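# Gratau (software)

**Gratau** es un conjunto de programas para sincronizar, depurar y convertir en políticas de control las demostraciones grabadas con pinzas de mano. Lo mantiene Orlandini y se ocupa, casi en exclusiva, de la ropa doblada, un campo en el que la robótica lleva décadas perdiendo contra los calcetines.

## Historia

La primera versión pública lleva fecha del 11/01/2021 y reconocía 14 tipos de pliegue, de los cuales funcionaban 7. Agata Galli reescribió en mayo el planificador, heredado del proyecto Cusgate, y conservó del original el nombre de dos variables y una errata. 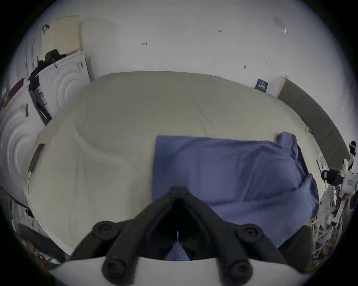 **¿Qué recibe el planificador como entrada?**
Recibe la trayectoria de cada pinza, su apertura y el vídeo de muñeca, todo referido a un mismo reloj.

## Percepción

El módulo de percepción estima el contorno de la prenda y propone puntos de agarre. 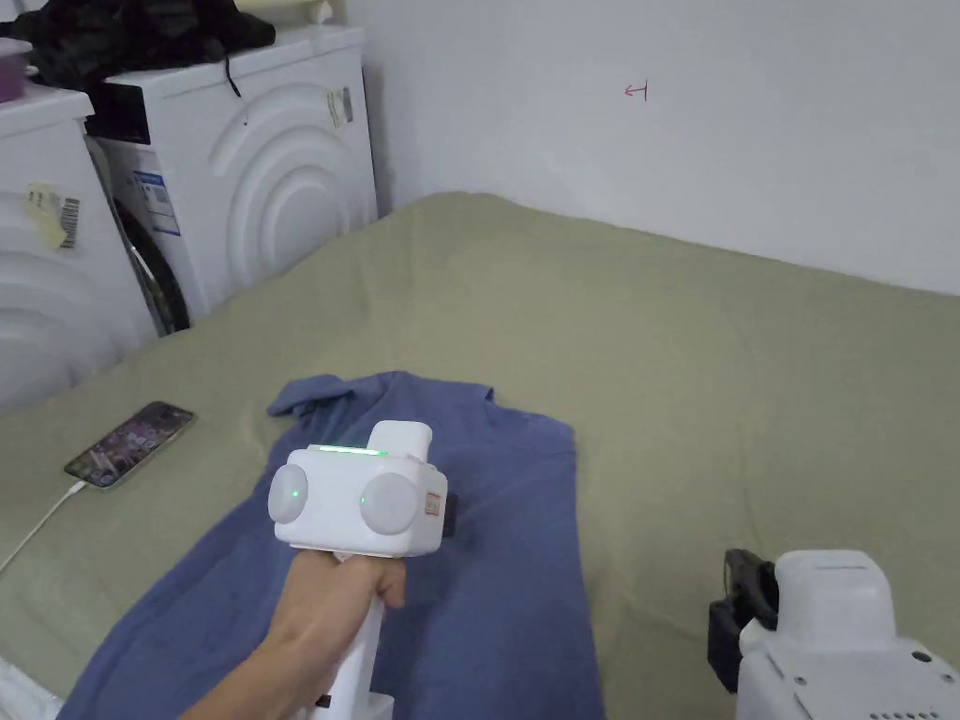 La segmentación por color fue el primer método de Gratau y sigue siendo el que más alegrías da en las presentaciones. Con tejidos lisos y fondo uniforme acierta sin esfuerzo. Una camisa azul extendida sobre una sábana verde oliva se separa del fondo con un umbral modesto, aunque las arrugas junto al cuello bastan para que el detector de bordes encuentre varios cuellos más. La versión actual combina color y profundidad, y se equivoca con mayor fundamento.

## Control

El controlador genera tramos cortos de movimiento y los recalcula al llegar cada observación. Cuando la tela está hecha un ovillo, el estado se considera «no canónico», eufemismo que la documentación emplea 557 veces.
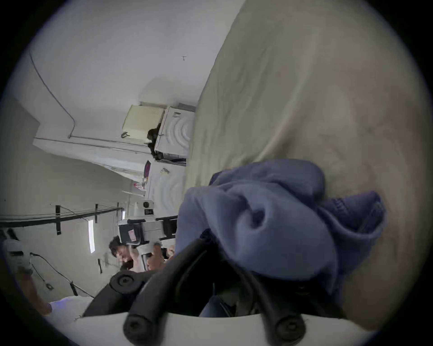
*Paño azul arrugado ante los dedos negros de una pinza de mano.*

En tareas bimanuales, una restricción de distancia limita la separación entre pinzas para no estirar la prenda. Su valor por defecto es prudente y casi todos los usuarios lo cambian el primer día.
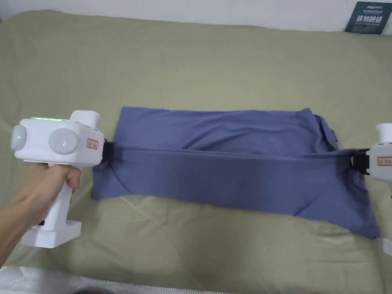

La restricción se relaja al soltar, momento en que el programa deja de responder de la geometría y la confía a la gravedad. Puede desactivarse por completo desde el fichero de configuración, bajo un nombre de parámetro que disuade a la mayoría.

## Herramientas

El visor Sondbridge reproduce las demostraciones y permite recortarlas o descartarlas. El conjunto de referencia contiene 1623 episodios etiquetados a mano. La etiqueta «aceptable» carece de definición formal y es la más usada.

## Véase también

- Cusgate
- Aprendizaje por imitación
- Manipulación de objetos deformables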